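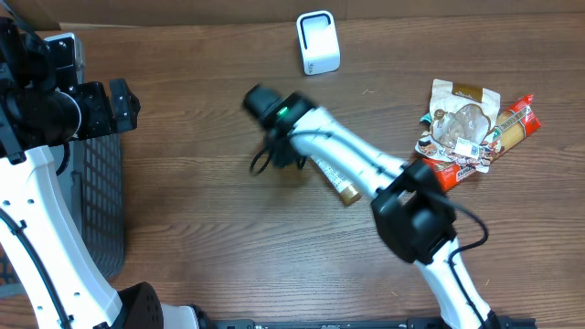

Table with the crate, the bottle and the food packages

On Fri 28 June, Nga Châu wrote:
> Is the gray crate for table 16 going out as is? I have the bottle with
> the gold cap on my list but no snacks. Do the two food packages go in too?

Yes, both packages go in. Put the bottle in first, along the grid side, and the bag with the brown header strip last so it doesn't get crushed. I've added the snacks to the Flanville list, line 124. Lâm has the old list from January, please don't pack from that one.

Can someone bring 10 more labels on Monday?

Bjarke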